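# A Friday at the Bisgate workshop

I had been promising Milagros Ulloa since December that I would come and see what her planning group was up to, and last Friday I finally got on the early train to Grerkdale and did it.

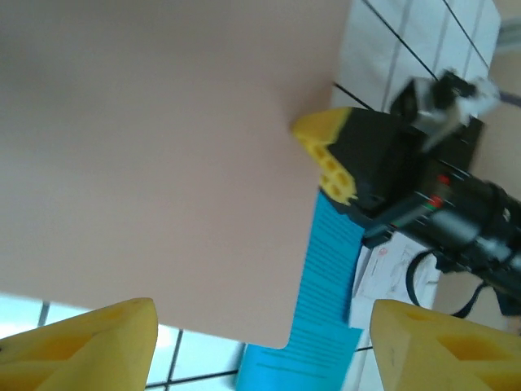

The train was late, the coffee at the station was better than I remembered, and by the time I had found the right door Milagros was already halfway through explaining the day to the other two visitors, a pair of very polite people from Zanstead who build warehouse software and took far more notes than I did.

The group writes the software that lets two arms share one job. They don't build hardware and aren't much interested in it (Milagros said she would happily swap arms tomorrow if somebody gave her a better driver). What they have is a planner, a contact estimator and a pile of tooling around both, and the whole stack goes by the name Huenchumán, after the street where Patricio Leiva was living when he wrote the first version. I asked whether visitors ever spell it correctly. Patricio says the accent gets lost in every single email.

We started with the planner, which was Patricio's part of the morning. The old version planned each arm separately and then checked for collisions, and if the two paths crossed it threw one away and tried again. You can imagine how that went when both arms needed to be near the same edge of the same flat panel! The new one treats the pair as a single system with a shared clock, so one arm can slow down a little while the other passes. He showed us a log viewer with both timelines stacked on top of each other, and you could drag a slider and watch the planned paths stretch and squeeze. I could have played with that slider all day. The planner gets up to 3000 samples before it has to commit to something, and Patricio has strong feelings about whether that number should be a setting or a constant. It is a setting. He lost that argument.

Then Amancay Ledesma took us through perception, and this was the part I had really come for. Large plain surfaces are miserable for a wrist camera. Get close enough to work on one and there is hardly any texture left to match, just one smooth color with an edge somewhere. Her answer is to stop trying to understand the whole surface and track the boundary, corners especially, and to let the second arm's known pose fill in what the picture can't tell you. If the kinematics say the other fingertip is at a certain spot and the image says it is somewhere slightly different, the difference goes straight into the estimator. She was frank that fast motion is still a problem. Their current fix is to weight blurry regions down, and she called it "a bandage with a config file."

Lunch was empanadas in the corridor, standing up. I had three.

After lunch Wenceslao Bustos did the tooling session, and I'll admit I had expected to drift off a bit, but it was my favorite of the lot. Every run is saved with the exact planner version, the calibration and the operator's comments, and any of them can be replayed against new code. He pulled up run 2223, which everyone in the room groaned at. The controller had been handed a calibration with the two arms' base frames swapped, and each arm was politely waiting for the other to get out of a space that neither of them was in. They now replay that one on every merge. The full replay suite takes 23 minutes, and Wenceslao would like it to be shorter, but he'd also like people to stop asking him to skip it.

One of the Zanstead visitors wanted to know what happens when contact is lost halfway through a move. Wenceslao's answer was that the arms hold position, the planner restarts from the measured state, and a person has to approve the new plan before anything moves again. There was a good back-and-forth about whether that last step could go. Amancay says no, Patricio says maybe, Milagros changed the subject.

I missed Aivar Bite, who looks after the controllers and was away that day, so my questions about force limits will have to wait. Milagros has offered me another date in the spring and I've said yes. If anyone here wants to come along, let me know before I buy the tickets, and bring a sweater, it is a cold building.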